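Search the site Enter keywords Go

Reading time: 2 minutes

WASHROOM HYGIENE AND FIXTURES CHECK
Virstead, staff WC, ground floor
Checklist revision 8
Date of inspection: 23 March 2026

Scope: WC pan, seat, flush and brush. Basin, extractor fan and lighting are on the separate monthly sheet. Mark each item Pass, Advise or Fail. Anything marked Fail is reported to Cloltton the same day.

1. Cistern and flush

1.1 Lid of cistern seated, no rocking — Pass
1.2 Flush button returns fully after pressing — Pass
1.3 Refill stops without overrun — Pass. Refill time 84 seconds. Limit on this sheet is 120.
1.4 No drips at the isolating valve after a 30 minute watch — Pass

Comment: the button is a round chrome push type on top of the tank. Polish it with a dry cloth only. Scouring cream is not to be used on plated parts.
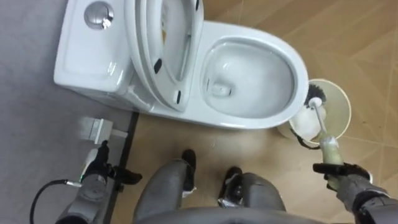 2. Seat and lid

2.1 Seat and lid stay upright when raised — Pass
2.2 Hinge fixings tight — Advise. Left fixing took a quarter turn by hand. Recheck at next visit.
2.3 Rubber bumpers present and firmly attached — Pass
2.4 Underside of seat clean — Advise. Slight staining on the inner surface. Clean with the mild Plarora solution, leave for 8 minutes, wipe off.
2.5 Warning label on underside of lid in place — Pass. Do not scrub the label.

Comment: raise both seat and lid before cleaning the pan. Marks on the underside are missed when only the lid is lifted.

3. Pan and brush

3.1 Glaze free from cracks and chips — Pass
3.2 Standing water clear — Pass
3.3 Outlet free from obstruction — Pass
3.4 Brush stored in its holder — Pass, see note under the photograph
3.5 Brush handle clean and sound — Fail. Grip section soiled and taped over. Tape holds dirt and cannot be disinfected properly.
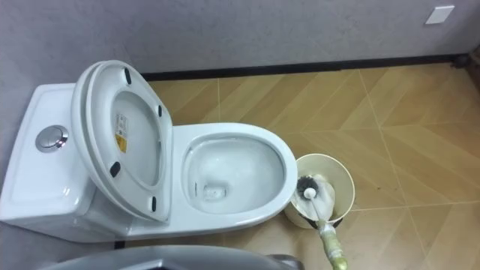 Items 3.4 and 3.5: brush in holder beside the pan, tape on lower part of handle.

Comment: replace brush and holder together. Stock code is on the Kröger order form, line 16. The new handle is to be left without tape or other wrapping.

4. Floor and access

4.1 Joint between pan base and floor sealed — Pass
4.2 Floor free from standing water before work starts — Pass
4.3 Door opens fully — Pass

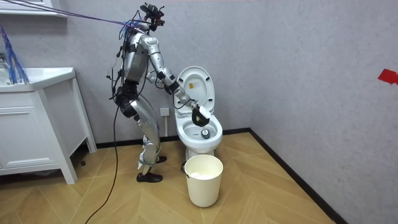 Work on the pan is done from the front or side, with the lid kept upright until the rim has been wiped. Use the cloths marked for WC use and bag them before leaving the room.

Result: one Fail (3.5), two Advise (2.2, 2.4). Room may remain in use. Next check due before the end of March.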